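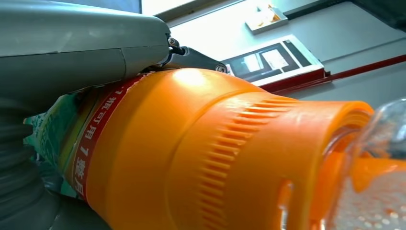
Lâm Phí asked under the last post how you get a squeeze bottle clean once the thing has gone sticky, cap and all, and whether it's even worth it or do you just toss it. Worth it. Takes 20 minutes, most of that soaking.

Writing this fast, dinner's on.

## What you need

- a bowl, big enough to cover the cap
- dish soap
- old toothbrush
- a toothpick or wooden skewer
- white vinegar, only if it smells
- dry towel

## Caps first

1. Lids off. If one's stuck, run hot tap water over it for a bit, then grip with a rubber glove or a wide rubber band. Don't use pliers – they chew up the ridges and then you've got nothing to hold on to next time.
2. Hot water in the bowl, good squirt of soap. Caps go in open side up so they fill and sink. Leave them.
3. Toothbrush. Go along the ridges, not across. Across just skips over the top of the gunk and flicks it at your shirt.
4. Any hole or little notch, use the toothpick. Gently. Twist, pull out, wipe, again.
5. Rinse under the tap, inside and out. Shake hard.

Glossy plastic scratches easy so no steel wool and no scouring powder. Learned that on a yellow one from Rananano, still looks foggy.

## Then the bottle

Fill it a third of the way with hot water (hot from the tap, not boiling, thin plastic goes soft and leans). Drop of soap. Thumb over the top, shake. Dump it, do it again – 2 rounds is usually enough. Oil needs more.

Still greasy? Spoonful of uncooked rice in with the soapy water, shake like mad. Pour the rice out thru a strainer, not down the sink.

Smell that won't leave: half vinegar half water, overnight, rinse well. Worked on a chili oil bottle from the Đỗ grocery, which I'd pretty much given up on.

## Labels

Leaving the label on? Keep it out of the soak. Wipe with a damp cloth and dry it right away or it wrinkles and starts to lift at the corners.

Taking it off, soak the whole bottle, peel slow from one corner, then rub cooking oil on whatever glue is left. Wait. Wash with soap. Paper ones come off in mush, plastic ones in one peice if you're lucky.

## Drying

Upside down on the towel, caps seperate, everything open. Overnight. Don't screw the top on while there's still drops in there, it'll smell shut-up by the weekend.

Refill, wipe the threads *before* the cap goes back on, write the date on a bit of tape. Clear bottles go at the back of my shelf, colored ones in front, that's only because I can never find the soy sauce.

Pump tops are a different job, will do those in October.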